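Stovden Home Help > Cleaning > Surfaces

Faint haze on a pale wood tabletop and on a printed sign board

Posted by Lenka Pešek

I have a light wood table that I use for cleaning and sorting small decorative items. The wood is a softwood, pine or spruce, I was never told which. It was sold to me with a clear finish already on it and the seller could not say what the finish was. Straight on it looks clean. At a low angle toward the light I get a whitish band down the middle where the grain nearly disappears, and the wood on both sides of the band looks warmer in color.

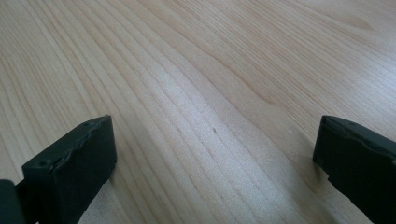 I have wiped it twice with a damp microfiber cloth and once with a diluted dish soap solution, 17 ml in a bucket, which was the smallest measure I had. The band did not change either time. There is also a faint brownish smudge in the grain that I can't decide about. It could be a stain or it could be the wood.

The second item is a square sign board with rounded corners, white face, red printing, two pandas. It picks up fingerprints and dust and I clean it on the same table. I have been using a dry cloth. I would like to know whether a damp cloth is safe on the printing, and whether one product can be used on both the table and the board. The store brand I have at home is Felier multi-surface spray.

Table finish unknown, board material unknown. I would prefer not to sand anything.

Posted by Matěj Gajdoš

Just use the spray on both. I use Felier on everything in the house and never had a problem. If it streaks, use less.

Posted by Čestmír Jireš

Taking the table first. A bright band that lies between you and the light source is normally reflection from the finish. Test it before you clean anything else. Stand at one end of the table and note where the band is. Walk to the adjacent side and look again. If the band moves with you, it is glare, and no cleaner will remove it. If it stays in one place on the wood, you have residue or a worn area in the finish.

For residue, the soap is the first suspect. 17 ml in a bucket is fine if the bucket is full and too much if it is not. Go over the table again with plain water, cloth wrung out until it does not drip, following the grain, then dry immediately with a second cloth. Change the water once. Most soap film comes off on the second pass.

For a worn finish, put one drop of water on the suspect area and one near a corner. Wait two minutes. If the drop at the suspect area darkens the wood and the other stays beaded, the finish is thin there and wants a new coat. That can be done with a light scuff using a gray non-woven pad, so no sanding in the usual sense.

Color streaks that follow the grain in pine and spruce are usually in the wood itself. Wipe once with a barely damp white cloth. If nothing transfers, leave it alone. Scrubbing a natural streak will dull the finish and give you a real mark to look at.

Now the board. Hold it up off the table while you wipe, or lay a folded towel under it. A grain of grit between the edge of a board and a softwood top will leave a line you can feel with a fingernail. I hold mine at a tilt with one hand on a lower corner and work from the opposite corner with a bunched cloth.

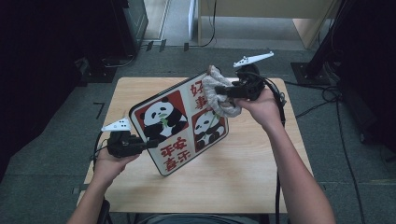

Corners collect the most finger grease, so do them first and refold to a clean part of the cloth before you move to the middle. Light pressure over the printed areas. Red ink is where I would test: touch a damp cotton swab to the outer margin of a red area, hold it for ten seconds, and look at the swab. Pink on the swab means dry cleaning only. If it comes away clean, a cloth dampened with water is acceptable, followed by a dry one.

I would not use the same spray on both. With two unknown surfaces, water is the only thing I would put on either. If you must use a spray, put it on the cloth, never on the board, where it can run to the edge and get under the face.

Posted by Lenka Pešek

Did the walk-around test on Thursday. The band moves with me, so it is glare. The smudge left nothing on a white cloth. Swab test on the red came away clean. I will stay with water for both and keep a towel under the board.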